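The Red Peg Board
March 15, 2022
By Hrefna Snorradóttir

I have a soft spot for shape sorters, and I won't pretend it began when I had children to buy them for. My grandmother kept one in her hall cupboard, and I was still fiddling with it at an age when I should have been helping with the dishes.

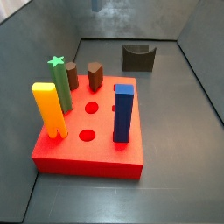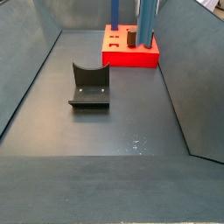
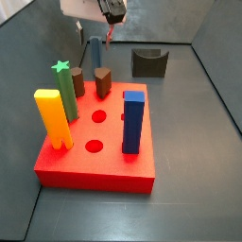
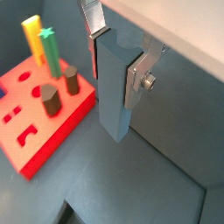
No. 91

What I love about a red board like this one is how the colors sing against it. The green star is my favorite, with that paler minty top, and the yellow peg with its two little legs comes a close second (it looks ready to walk off!). Then there are the brown ones, short and quiet along the back - every set needs a couple of those.

I do think stars are the hardest. A round peg forgives you, but a star has to be turned just so, and I have watched grown adults at my kitchen table in Jastbridge give up and go looking for cake. My grandmother's set lost its star one August and we never found it, though we had the sofa cushions off twice.

Comments (2)

Ellirel: We had one with a star too. My brother used to hide it in his shoe.

Furnival: Please write about stacking rings next!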